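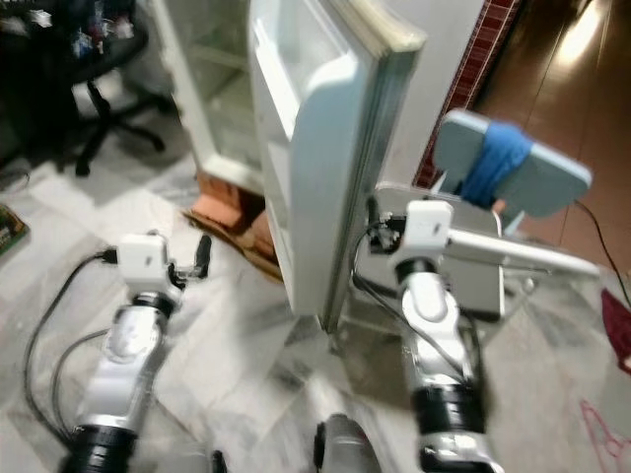 4.3 Teaching the door-opening task

The Flallex two-arm unit shall be taught this task by a trained operator. Allow 10 minutes for set-up.

1. Place the unit facing the appliance, on level floor.
2. Check that both arm cables are free of the joints and can follow the full reach of each arm.
3. Start the Kotton control program and select Door, Hinged.
4. Guide one gripper to the edge of the door and press Record.
5. Open the door fully at low speed. Press Record again.
6. Return both arms to the rest position and save the task.

Note: Up to 4000 recorded points may be stored. Older tasks must be deleted by hand.

Caution: Do not pull on the door seal. Keep all persons clear of the arms while the task is played back.

If playback stops with fault code 2, repeat steps 4 to 6. Should the fault remain, contact Fudevance Customer Support.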